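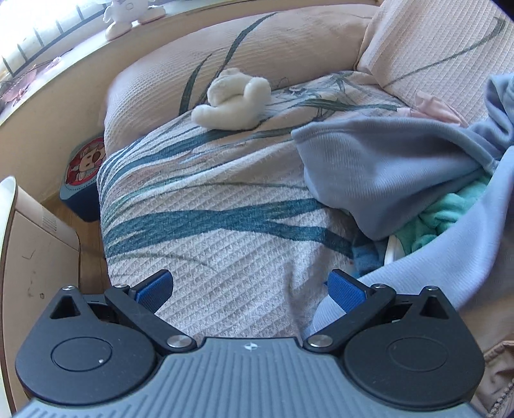 I've been throwing a fan party in my house every June for 11 years now, and every year somebody emails to ask how I do it without losing my mind or my security deposit. So, tips! Start with the room, and start a good week early. Mine always gets planned outward from the sofa, and if yours sits against a plain cream wall under a bright window like this one, leave it right there, you've got daylight for costume photos and a backdrop you don't have to iron. Throw an old flat sheet over a fabric sofa before anyone in face paint gets near it. I learned that one the green way.

Now, wall stuff. Painter's tape only, please, and press the edges down with the back of a spoon. I hung 66 paper stars last year and every one came off clean, even the ones I forgot about until August (don't tell my landlord).

For potion drinks, freeze your colored ice the night before, 2 trays per color, and keep the colors in separate bags or you'll get gray sludge. Tonic water glows under a black light, lemonade doesn't, so mix them half and half if you have kids who think tonic tastes like medicine. Mine do.

Capes! Cheap fleece doesn't fray, so skip the hemming. Cut it, pin it at the neck, done in 15 minutes. I get my remnants from Biltau, the end-of-roll bin by the door, and it's worth a dig.

Candle wax on the tablecloth: let it go hard, scrape it with a butter knife, then brown paper and a warm iron. Keep moving to a clean bit of paper as it soaks up.

Next up is cardboard scenery, once I find my good box cutter.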